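Some of you have asked what is happening with the Wastari petition. Short answer: it went in on Monday with 3607 names on it.

The council now has to debate closing the Comia branch library. They tried to settle it in a private session in February and I said then it was wrong.
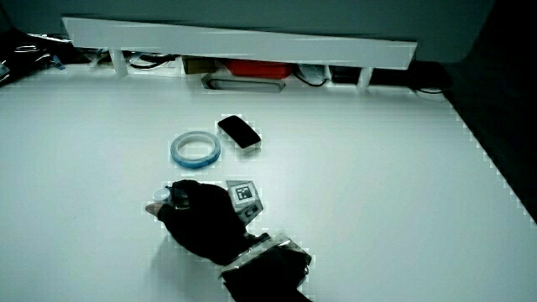
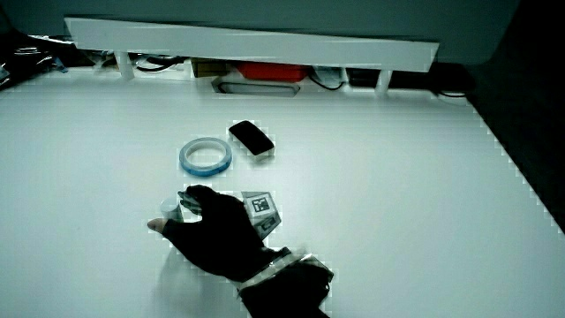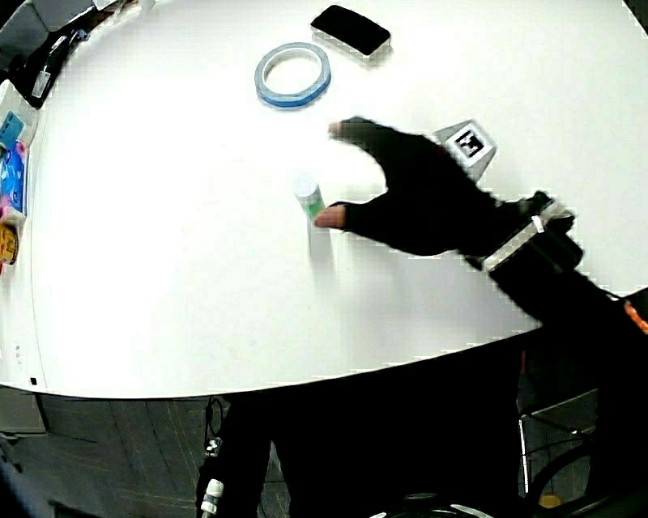 Maribel Quispe replied that 900 of those names came from Gernanell, where people lose their only bus to a library if Comia shuts.

Good point, and I'll raise it. I have asked for four minutes to speak and been given two. The agenda should be up by Monday.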